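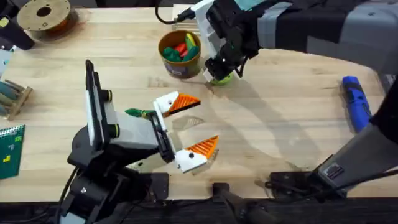 How to oil a wooden table top (and not ruin it)

Quick write-up as I keep getting asked. Covers bare or previously oiled wood: desks, benches, kitchen tables. If yours has varnish on, you need to strip it first and that's a whole other page. Not sure which you've got? Drop of water on it. Beads up and sits there, there's a finish. Soaks in and goes dark, you're good to go.

Allow a weekend. Actual work is maybe two hours of it, rest is waiting.

What you need

Hardwax oil or Danish oil, clear. I use whatever the shop on Brukthorpe Road has in.
Sandpaper, 120 and 180 grit. 240 if you're fussy.
Cork block
Lint-free cotton rags. Old T-shirts, cut up. Not towels, they shed.
White spirit
Vacuum with a brush end
Nitrile gloves
Metal bucket with water in, for the rags. Don't skip this one, see step 6.

Step 1. Clear and clean

Everything off. Clamps, lamps, cable clips, the lot, or you'll get a pale square wherever you went round something. Wipe down with warm water and a tiny bit of washing up liquid, cloth wrung right out. Then plain water. Dry it straight off with an old towel. Leave overnight.

Greasy patches: white spirit on a rag, windows open. Do these after the wash, not before.

Step 2. Raise the grain

Barely damp cloth over the whole top. Let it dry, couple of hours. Will feel furry. Good. You want that to happen now so you can sand it off, otherwise it happens the first time someone spills their tea.

Step 3. Sand

120 first, always with the grain. Never across, never in circles, scratches you can't see on bare wood show up horribly under oil. Long strokes, end to end. Light pressure. Let the paper do it and change it when it stops biting.

Then 180. Stop there for a work table. Finer than 240 and the surface closes up and the oil just sits on top going tacky.

Edges and corners by hand with a folded bit of paper. Three or four passes, just take the sharpness off. Veneer: skip the 120 completely, go very gently at the edges. I went through a veneered one in Nistport at the front corner and there's no fixing that, you just put a plant on it.

Dust mask please. And wait for the dust to settle before you vacuum, then vacuum again.
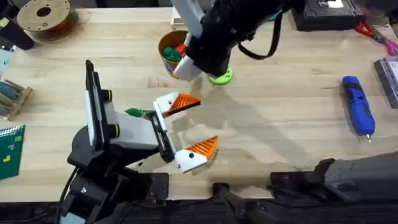
Step 4. First coat

Stir the tin. Don't shake it, you get bubbles. Stir right from the bottom, the good stuff sinks.

Underside first if you can get to it. People always leave the underside and then wonder why the top's cupped by May. One thin coat is enough under there.

On the top, pour a little puddle, size of a biscuit, and work it out with the rag along the grain. Thin. Thinner than that. You should be struggling to see where you've been except for the colour change. Do it in strips, full length, overlapping a bit so you dont get lines.

Wait 15 minutes. Then clean rag, wipe off everything that hasn't gone in. Buff it like you mean it. Anything left wet on the surface dries sticky and collects fluff for ever.

Step 5. Wait, then second coat

Check your tin for drying time. Mine says overnight, in a cold room I give it a full day. Touch somewhere nobody looks. If it's cool or grabby, leave it.

Once dry, quick rub with worn 240 or a grey pad, wipe the dust, second coat same as the first. It'll take less oil this time. End grain may want a third, put it on the ends only.

Step 6. Rags

Oily rags can heat up on their own and catch fire. Really. Never scrunched in the bin. Into the water bucket straight after use, or spread out flat outside, single layer, til they're stiff. Then bin.

Step 7. Leave it alone

Light use after two days. No heavy stuff, no rubber feet, no wet mugs for a week, ideally longer. Rubber feet mark fresh oil and the marks stay put. Felt pads after that.

Common problems

Sticky after two days: too much oil. Rub with white spirit on a rag, wipe dry, leave it, thin coat again.
Patchy: old grease or glue. Sand that bit back to bare, re-oil, blend out.
White ring: usually damp. Give it a day or two first, often goes by itself. If not, 240 and a dab of oil.
Rough again: grain came up. Light 240, dust off, one more coat.

Looking after it

Damp cloth, no sprays, nothing with bleach. Re-oil when water stops beading, once a year on a table that gets used. One thin coat, no sanding unless it's gone rough.

Thanks to Jummai Amadi for the grey pad tip, much better than wire wool, which leaves black specks in oak. Varnish stripping page when I get round to it, probably Thursday.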